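Search the help pages
Search
Advanced search

Blue tape grid on a brown tabletop for a color sorting game - how do you get it straight, and how do you get it off again?

Posted by Storidby

Hi all! I've been putting together a sorting game for the kids who come to our Friday table at the community center, and I've got most of it figured out except the part that's driving me up the wall, which is the tape.

The game is simple. You take a table, lay blue tape across it both ways so you end up with rectangles, and put out a couple of plastic plates and a few foam blocks. Purple block goes on the purple plate, yellow block goes on the yellow plate. Once they've got that down you start moving things around - "put the yellow one two boxes over from the plate," that kind of thing. The little ones love it, and the older ones end up playing a sort of checkers with it that I don't fully understand.

I like plates better than bowls for this. A plate with a raised rim stops the block from sliding off but it's low enough that small hands can get at it. I also like leaving a good stretch of empty boxes between the plates, so there's a real trip to make from one to the other.

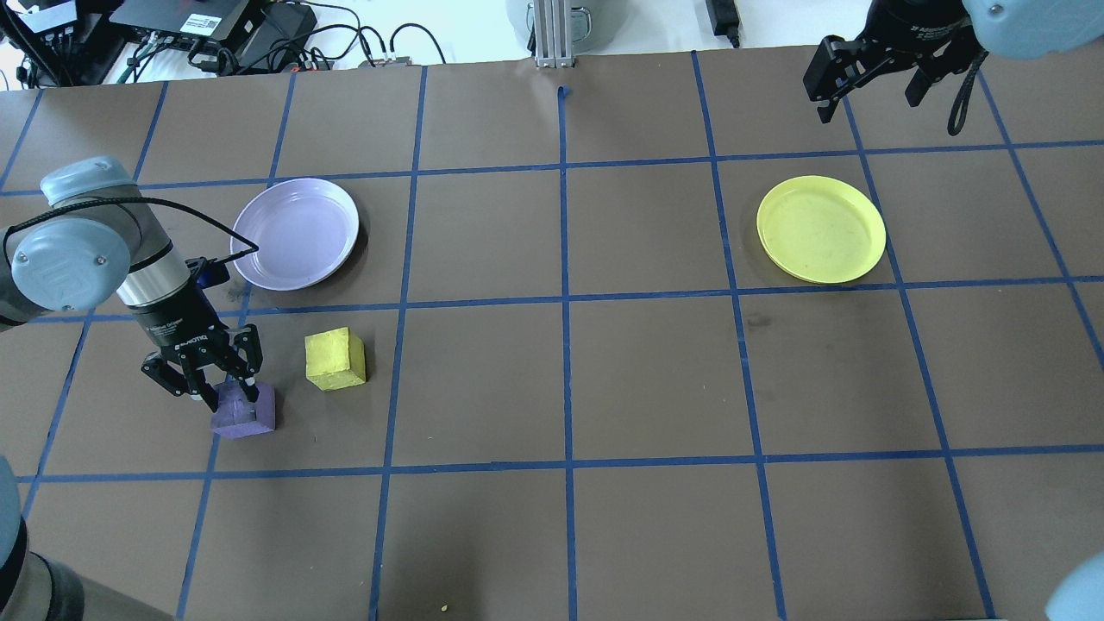 So my trouble is the lines. I start at one end with a nice straight strip, and by the time I've reached the far end the boxes are noticeably fatter than the ones I started with. I've been eyeballing it, I admit. The strips going the other way are worse, because I'm leaning over and I can't see what my far hand is doing.

The second thing is getting the tape up. Last December I left a grid on one of our folding tables over the holidays and when I came back it had turned into something like papier-mâché. It tore off in bits the size of a fingernail and left a gummy line behind. The table I want to use now is a nicer one and it doesn't belong to me, so I'd really like to not do that again.

And a small extra one if anybody knows: what do you do about foam blocks that crumble? I had a bag of them from a discount place and they shed everywhere.

Thanks in advance, I'm on here most evenings.

Arūnas Kairys wrote:

I taped floors for a school gym for years and a tabletop is the same job with less crawling, so let me tell you how I'd do it.

Don't measure from the last strip. That's where your fat boxes are coming from - every strip is off by a hair, then you measure the next one off of it and the hairs add up. Measure everything from one edge of the table. Hold a tape measure along that edge and make all your pencil ticks in one go, then do the same on the opposite edge. Use a soft pencil and press lightly, or put the ticks on little scraps of tape if you're worried about marking the top.

Then for each line, stick the end down at the first tick, pull out enough to reach the other side, and hold it up off the table, fairly snug. Look down the length of it. When it's sitting over the second tick, lower the far end and press that. Only then do you run your thumb along the middle. If you press as you go, you will steer it, everybody does. Don't stretch it hard either, or it'll creep back and lift at the ends.

For the strips going the other way, walk around the table! You said you're leaning over it, and I think that's half your problem. Or get one of the older kids to hold the other end, they're good at it and then it's their grid too.

Decide which direction goes down first and do all of those before you start on the other. When you want it up again, take the top layer off first, then the bottom one. If you've woven them over and under you'll be there all night.

On getting it off: pull slow and low, with the tape folded back over itself, close to flat against the table. Straight up is how it tears. And don't leave it past the week. It's the sitting that does it, especially near a sunny window. I also wipe the table and let it dry completely before I put anything down, because crumbs and juice under tape turn into their own kind of glue.

If you do get gum left behind, try a dab of cooking oil on a rag, leave it a few minutes, then dish soap and water. Test it somewhere that doesn't show first. I wouldn't use oil on raw wood, it'll leave a spot, so find out what that top is before you borrow it.

Gulline wrote:

just use a yardstick

Plelgate wrote:

Agree with all of the taping advice above, so I'll only take the foam.

Some of the cheap blocks are made of a rough, open kind of foam and they do shed, mostly at the corners where kids pick at them. I rub mine together over a trash can when they're new - two blocks, all the sides, a minute or so - and a lot of the loose stuff comes off then and not on your table. After that I give them a shake and wipe them with a barely damp cloth. Soaking was a mistake in my case, they took 3 days to dry and smelled like a basement.

If you've got any kids young enough to chew, skip crumbly foam altogether and get smooth wooden blocks, or make beanbags. I sewed 13 of them out of old T-shirts one weekend and they've held up fine, although I'll warn you they flop over the lines and then there's an argument about which box they're in.

Do you match the shades exactly, by the way? My purple plate is a lot paler than my purple block and I figured it'd confuse them, but it hasn't so far. They call it "the sleepy purple."

Storidby wrote:

Thank you!! Measuring from one edge makes so much sense that I'm a bit embarrassed. I'm going to try it Friday, and I'll ask about the tabletop before I go anywhere near it with tape. And no, I don't match the shades, I use whatever plates I can find. Gulline, I did buy a yardstick too.

Related posts
Getting marker off a laminate table
Tape residue on a hardwood floor, one year later
Quiet games for mixed ages, small room
How do you clean foam play mats?
Where to find plain plastic plates in single colors
Homemade beanbags - rice or dried beans?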